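Clukis Sportswear

Clukis is a maker of made-to-measure team kit based in the hill town of Marín, best known for its volleyball and handball shirts and for the thick knitted warm-up tops that older supporters still call "jikbies". The firm supplies school teams, amateur sides and a handful of professional clubs, and it has always cut and sewn its garments in the same town where it began, a point of some local pride.

Origins

The business grew out of a mending shop run by Vega Vallejo, who took in torn shirts from the handball club across the road and, being a generous sort of person with a good eye, often handed them back in better shape than they had been when new. Before long the club asked her to make a whole set from scratch. She agreed, bought a second sewing machine on credit, and finished the order in December, with the last of the numbers stitched on the evening before the match. The club lost quite heavily, but the shirts were much admired, and two visiting teams asked for the maker's address before going home.
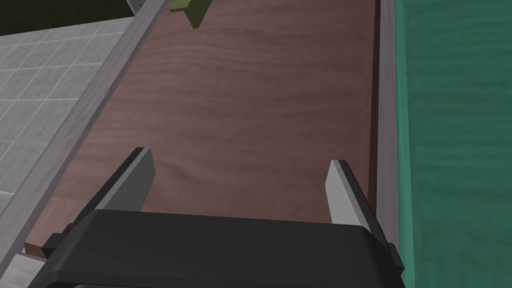 Orders came by word of mouth for several years after that, and the shop moved twice as it outgrew its rooms. The present workroom employs 50 people, many of them from families who have been with the firm since the mending days, and it keeps a small counter at the front where anybody from the town can still bring in a ripped sleeve.

The Jikby top

The garment most closely tied to the firm is the Jikby, a high-necked warm-up top with a ribbed waist and rather long cuffs, meant to be pulled down over cold hands on the bench. It was first made for a women's volleyball side whose hall had very poor heating, and the players grew so fond of it that they wore it to work, to the shops and, in one case fondly remembered in Marín, to a wedding. It comes in 7 sizes and is still knitted in one piece up to the shoulder, which makes it slow to produce but very hard to wear out.
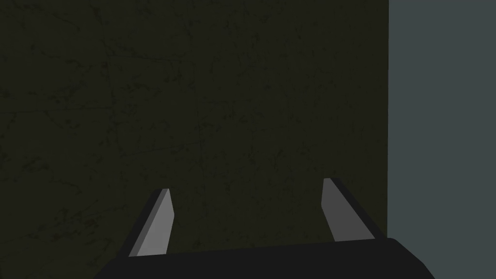 Later versions have a lighter yarn and a small pocket inside the hem, added after many requests from coaches who wanted somewhere to keep a whistle. The older, heavier sort is brought back from time to time and tends to sell out within days.

Design and the Zemeo range

Ya-wen Yen joined as head of design and brought with her a looser, brighter way of working. Her Zemeo range lets a club choose its own pattern, collar and lettering, and she is known for visiting teams at training before drawing a single line, simply to watch how they move and what they tug at. The first Zemeo catalogue offered 6 collar shapes, and the club that ordered the very first set has kept the same one ever since.
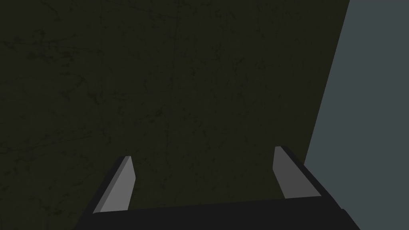
Dark textured surface with a blue-grey area to the right.

The firm also backs a youth tournament in Marín, where every child who takes part goes home with a shirt.

Related articles
Handball in Marín
Team kit
Warm-up top
Zemeo (sportswear range)

Shared 3749 times
Last revised August 2021 | Contact the editors | Back to top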